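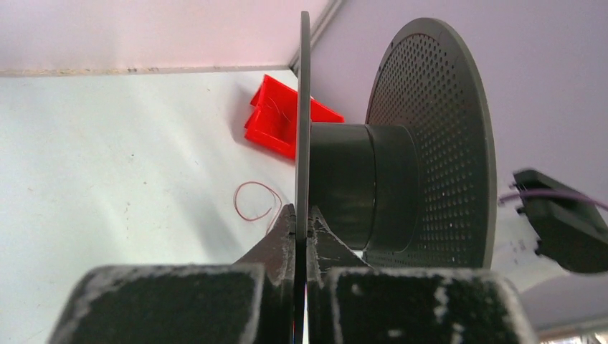
18 June 2024

Perko cell, gripper service and spool pick retune.

Reason for the work: picks on the flange rim have been drifting since the last tip change. The cell log gives 15 failed picks in the last 108, nearly all of them on the near flange. The Flinik hub pick is unaffected and stays as it is.

As found. White dust on both pads and both tips, worst on the top edges and in the corners of the pads. The pad texture holds it. Tips close on the flange edge and meet where they should, so the tip geometry is probably fine and I left the shims alone. Checked the tip screws with the driver: left side tight, right side took a quarter turn before the driver clicked. Threadlocker on the right side had gone to powder. Cleaned out, redone with medium strength, left to cure over lunch.

Cleaning. Dry brush first, then vacuum with the narrow nozzle, then lint-free wipe with isopropanol. Do not use compressed air inside the enclosure. It drives the dust into the finger slides and we get to take the slides apart again, as in September. Pads came off for this. They go back on with the notch toward the palm. The Macaraeg drawing still shows the notch the other way and needs correcting.

Slides. Wiped the rails, one thin film of grease, cycled the gripper 50 times open to close with no part. Motion even, no stick at the closed end. Motor current at the closed end is lower than before cleaning, but I did not write down the earlier value, so take that for what it is worth. Next time log it before touching anything.

Grip force. Had been raised at some point to hide the slipping. Two steps above the value in the Nidard setup sheet, no note of who or when. Put it back to the sheet value. A thin flange will bow under too much force and then the spool swings when it lifts, and a swinging spool shows up in the log as a bad place, which sends people looking at the wrong end of the motion.

Pick pose. Spool on its side, axis to the right as seen from the wrist camera, perforated flange at the far end. Approach is straight down the plane of the near flange. Retaught the approach point and the close point. Old close point had the tips meeting 2 mm too high on the rim. The perforated flange is not to be used as a pick target. The light coming through the holes breaks up the edge finder, and the hub collar limits how far the tips can reach in on that side.

Camera. Cleaned the window, same wipe, fresh side. Exposure unchanged. The dark rim against the pale tabletop gives a good edge and I see no reason to alter the threshold. Hand-eye calibration not repeated, the camera bracket was not disturbed.

Still open:
Spare pads, one pair, to order.
Find where the dust comes from. Check the table panel edge along the back wall first.
Add grip force to the parameters that get saved with the daily backup.
Rerun the full pick set with the new close point and compare the failures against the log figure at the top.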